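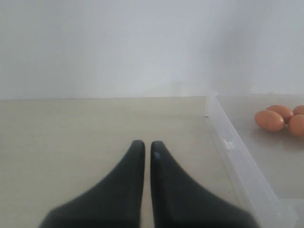 The gripper open beside the egg container, seen from the wrist camera

How to run an egg-picking demonstration at your open day

In our workshop at Purkwood we show the robot to visitors two times a year, and the station with the eggs is always the one where people stay longest. After the last open day, several schools wrote to ask how we prepare it. I promised Zawadi Swai that I would put the steps in one place, so I do it now. I suppose that you already have an arm with a two-finger gripper and a wrist camera, and that you know how to move it safely.

What you need

Brown eggs. We tried white ones first, but on a pale table our camera did not find their edges well.
A clear plastic container with low walls. The visitors can look through it from the side.
A light table, cleaned and dried.
Soft pads for the fingers, if yours are bare.
Paper towels, more than you think.

Step 1. Place the container

Put it to one side of the arm's home position, so that the fingers can come down to the table next to it without touching the rim. Fix it with two small pieces of tape under the floor. Gitau Mwaipopo forgot the tape at our first rehearsal and the container traveled slowly across the table during the whole morning.

Step 2. Lay the eggs

Lay them on their sides and leave the far corner for the last ones. Do not press them together. They will touch, and this is fine, but the fingers need a little space to enter. If an egg has a crack, take it out before the visitors come.

Step 3. Set the grip

Begin with the gripper open only a little wider than the egg. Close it in small steps at the lowest speed and stop when both pads touch the shell. Write down this position. With our gripper we then close 2 millimeters more, and I would not go further.
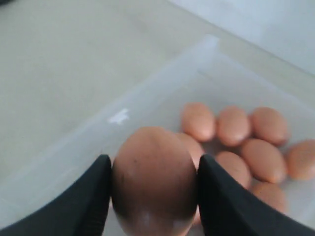

Hold the egg by its sides, with the long axis up and down if you can get it this way. When it is taken across the long axis it likes to turn in the fingers, and then the people in the first row step back. Lift straight up until you are 50 millimeters above the rim, and only then move sideways.

Step 4. Practice

We made 31 full runs before we let anybody watch. Suha Boutros kept the list of the broken eggs, and most of them were broken at the release. If this happens to you also, lower the hand more before you open it.

Step 5. With the visitors

Keep a line on the floor and one person at the stop button. Let the children choose which egg is next, and show the wrist camera on a big screen, because from behind the line the fingers look very small. We had more than 200 visitors last September, and groups of this size are easier if you repeat a short round than if you make one long presentation.

Wash your hands and wipe the pads after each round. Questions about the pad material please send to Bakari Lyimo, he cut ours himself.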